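See-Through Promises

The clear plastic bin has taken over the American closet. What did it do to deserve it?

The Ferneck store outside Plikow sells towels, lamps and a decent folding chair, and if you want any of those you will have to walk through the bins first. They start at the sliding doors. They come shallow, deep, divided, lidded, on wheels, and in a shape made for the dead corner under a bathroom sink. The store's spring catalog lists 3,650 items, and I gave up looking for a page without something see-through on it.

I went in March, which the trade treats the way florists treat February. A woman near me was holding a bin up to the light and turning it around like a jar of honey. It was empty, so it looked wonderful. They always do when they're empty.

The sales pitch goes like this. Your stuff is a mess because you can't see it. Put it in something clear and you will see it, and once you see it you'll use it, put it back, and stop buying a third tape measure. The Vavari line, which takes up the whole left wall of the store, prints a version of this on its paper sleeves: "See it. Use it. Love it." The sleeve is opaque, by the way. You have to peel it off to find out what the bin looks like.

I have owned clear bins for years and I have three tape measures.

Wálter Apaza has been hauling, sorting and setting up other people's rooms for most of his working life, and he currently takes on jobs for Hubáček, a small home-organizing outfit that charges $737 for a closet and a desk. Bins are extra. I asked him if that bothered him. He laughed for longer than I expected.

"People want the bins," he said. "I could do the whole closet with shoeboxes and it would work the same. But then they look at it and think, I paid for shoeboxes?"

He isn't against clear plastic. He likes it for craft drawers and for anything a child has to find without help. He likes it less for cables, which look like a bowl of noodles from every side, and he won't put paper in it at all. Paper in a clear bin shows you the edge of the top few sheets and a lot of gray blur. A cardboard folder with a word on it beats it every time, and costs less than lunch.

His real complaint is about what gets left out. Any bin will take small chunky things. Desks and playrooms are full of flat things, floppy things and tall things, and those are what end up spread across the table after the bin has been filled, admired and photographed. 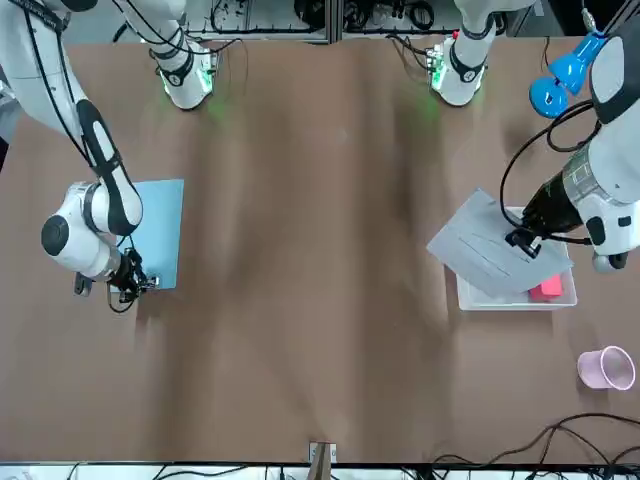
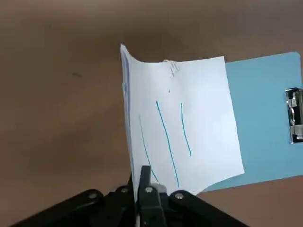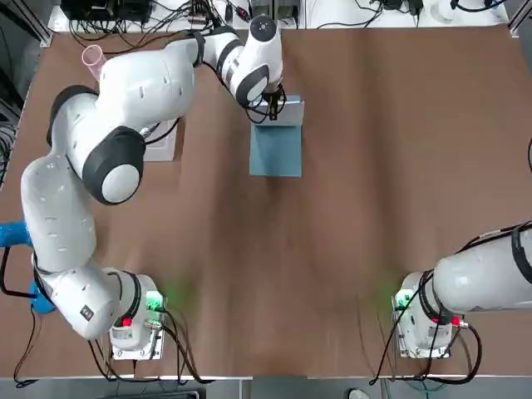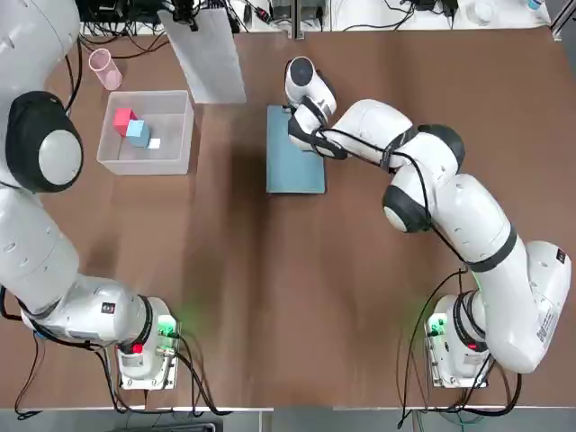 The trouble with most organizing products is that they are designed around the easy stuff. Blocks, batteries, spools of thread, lip balm: anything that would have sat nicely in a mug or an old cookie tin. Look at the table in the last of the pictures. The clear bin has three cubes in it, a red one, a light blue one and a small white one, and you can pick them out at a glance. Well, of course you can. There are three of them. You could pick them out in a soup bowl. Meanwhile the blue-gray board is lying flat on the table and the pink cup has a spot of its own outside the bin, and those are the things I would want a storage company to tell me about.

When I put this to the Ferneck floor staff, I was pointed to a "vertical solution," a rack with slots for boards, trays and cutting mats. It was clear. It was $38. It held thin boards fairly well and held a single sheet of paper badly, with the top corner flopping over like a dog's ear. I asked what people use for loose drawings. A young man in an apron thought about it and said his mother used a pizza box.

I bought two Vavari bins anyway, the medium size, because a person should be fair. One went on my desk and one on the shelf where my kids keep pens and paper. I didn't tell anyone in the house what they were for.

The desk bin did what it was supposed to for a few days. It held a stapler, the tape measures and a box of pushpins, and I will admit that I liked looking at it. Then a phone charger went in. After that came a receipt that I needed to keep, then a glove. By the second week I was moving the glove to get at the receipt to get at the stapler, and I could see every step of it through the wall of the bin, which was no comfort. A clear box with a mess in it is a mess you have to look at.

The kids' bin fared better, mostly by being ignored. The pens stayed in the cup they had always lived in. The drawings stayed on the table. My daughter put some blocks in the bin, took them out, put it on her head and asked if we had another one.

Apaza found none of this surprising. What he does on a job, before a single container comes out of the van, is ask people to leave the room alone and point at whatever is in the way. It's nearly always a surface problem, he says. The drawers are half empty. The table is covered because the things on it are in use, or were recently, and have no spot that takes less than ten seconds to reach. He'll lay a flat tray for boards and paper at the front of a low shelf, leave the cup where it is, and let the client have a bin or two for whatever is small and rolls.

"Then I go home," he said. "If they want twelve bins, they can buy twelve bins."

I asked whether his clients' rooms stay tidy. He said he doesn't know. They rarely call unless they're moving, and when he does get back into a house he has set up, the bins are usually still there and usually holding something else. He once found a row of them in a garage, full of other bins.

Hubáček now offers a follow-up visit at a reduced rate, and the Vavari people have brought out a set of stick-on labels, so that you can write down what is inside the container you are able to see into. They were stacked by the register at Ferneck when I went back to return the vertical rack. I kept the receipt for that one in the glove.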